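Notes for week 4, home systems evening class

I'm skipping the history of water heaters this time, because we ran long on shutoff valves and I really want you to get to the flushing part! If you have a tank at home, go look at its label before Monday and write down the gallons and the year.

## Sediment

Hard water leaves grit at the bottom of the tank, and the burner has to heat through it. My old tank on Evmont Street rumbled like a truck for 2 winters before I did anything (don't be me). Flush once a year. I do mine in December.

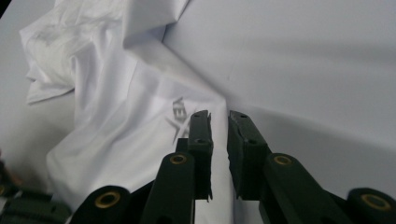
## Flushing, short version

1. Gas to pilot, or breaker off.
2. Close the cold inlet.
3. Hose on the drain valve, then open a hot tap upstairs.
4. Drain, then give it a few bursts of cold until it runs clear.

Refill completely before the power goes back on. Bring questions about anode rods!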